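Speaker notes: Breakfast is a meal you can skip planning (Clonwood library talk, May)

479 views | 6 comments | Share 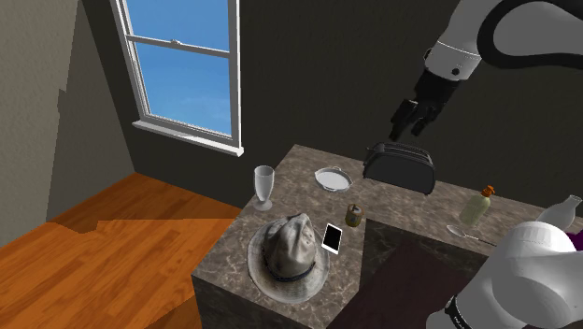 Someone wrote in after the spring version of this talk to say I'd made mornings sound like a military exercise, and that all they wanted was toast that didn't go soggy before the kids got to the table. Fair enough! So I've moved toast up to the front and cut the bit on meal charts completely.

(Wait for people to sit. Water is on the left side of the lectern, don't knock it again.)

OK, toast. The thing I got wrong for years was the plate. Hot bread on a cold flat plate sweats underneath, and you get that damp patch in the middle. Stand two slices up against each other like a little tent for a minute, then butter. Or use a rack if you own one, I don't. Bread from the freezer goes straight in the slots, no thawing, just nudge the dial up a notch.

Ask: who here keeps bread in the fridge? Let them argue. I'm against it, it goes stale faster in there. Counter for what you'll eat in a couple of days, freezer for the rest. Slice it before you freeze it, please. I have stood in my kitchen at 6 a.m. with a bread knife and a frozen loaf and it was a low point.

Next slide is the oats. Go quick, I always run over on this one. Half a cup of oats, one cup of liquid, pinch of salt. The salt matters more than the sugar does, and people never believe me until they try it. If you're doing overnight oats, go a bit lighter on the milk and stir in fruit in the morning so it keeps some bite.

Eggs. Boil six on the night you do laundry or whatever your boring night is, and leave them in the shell in the fridge. They'll be good for a week. Write a big B on each one in pencil (tell the pancake story here if the room is friendly, skip it if they look tired).

Money part. I added up what I was spending at the coffee place by the Revport ferry, a drink and a muffin most mornings, and over two years it came to more than $3000. I nearly fell off the chair. I still go, mind you, just when I feel like it and not out of panic because there's nothing in the house.

Handout goes around now. It's the shopping list, one side only. Remind the back rows there are 70 copies, so couples share.

Questions I usually get: gluten-free bread (toast it twice on low), teenagers who won't eat before school (send it with them, a wrap travels better than toast), and whether smoothies count. Sure they count. Rinse the blender right away or you'll hate yourself by dinner.

Finish with the sign-up sheet for the soup session. Pens are in my coat pocket.

Recent talks
Soup from what's left in the drawer
Packing lunch for a long shift
Freezer labels that stay on
Cooking for one in a Clonwood studio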